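Prenow student team takes two-arm sorting project to Wemel Open Bench
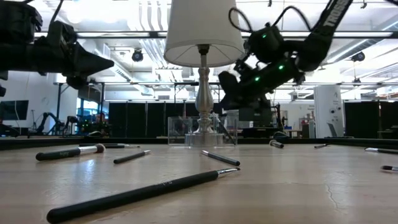 Students in the second-year automation class at Prenow Technical College have entered a two-arm sorting cell for the Wemel Open Bench, a competition for college teams working on the handling of household objects. The final takes place in November at the Zoninik Hall.

The entry task is tidying. Small items are spread over a table at random angles and must be placed upright in a clear organiser within a fixed time. The team chose makeup brushes as its object set. Handles and heads differ in length and thickness, and polished metal parts reflect light, which affects position estimates.

Both arms are driven by one controller. Motion is learned from recorded demonstrations, in which a student guides the arms by hand through a complete run. The class has recorded 400 demonstrations since the start of term, of which 167 were rejected at review for dropped items or incomplete placement. Training data for the final will be frozen at 1,000 demonstrations.

Scoring covers placement, elapsed time and contact with objects that are not part of the task. Eleven teams have been accepted. Each will be given three scored runs and one practice run, with the layout changed between runs.

The project is supported by the Owusu Fund for Technical Education, which met the cost of bench equipment. Demonstration files and control code will be released after the final.

Enquiries: Press Office, Prenow Technical College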